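Notes for the Monday talk - kit for new tenants, second half

Slide 6. Start with the flat on the second floor. Irja Leinonen moved in, the curtain rail came down in week one and she had no screwdriver. Ask who has borrowed one from a neighbour. Wait for hands.

Then say what we now recommend at Cudolow: one small case per flat, kept in the hall cupboard. Spend no more than two minutes on this.
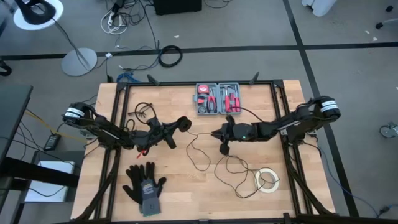

A starter kit should cover hanging, tightening and measuring. Most people buy too much and then can't find any of it. Go through the open case: tape measure, pliers, claw hammer, screwdriver. Point out the red on all of them - easier to spot on a dark floor. Gloves and masking tape live outside the case, so they need their own hook or tin. Mention that masking tape is also good for marking drill holes on a painted wall.

Slide 7. Lending shelf. Vega Benítez has the list, 514 items at the last check. Returns go to her by six o'clock.

Questions, then hand over to Fulgencio Carretero for the paint section.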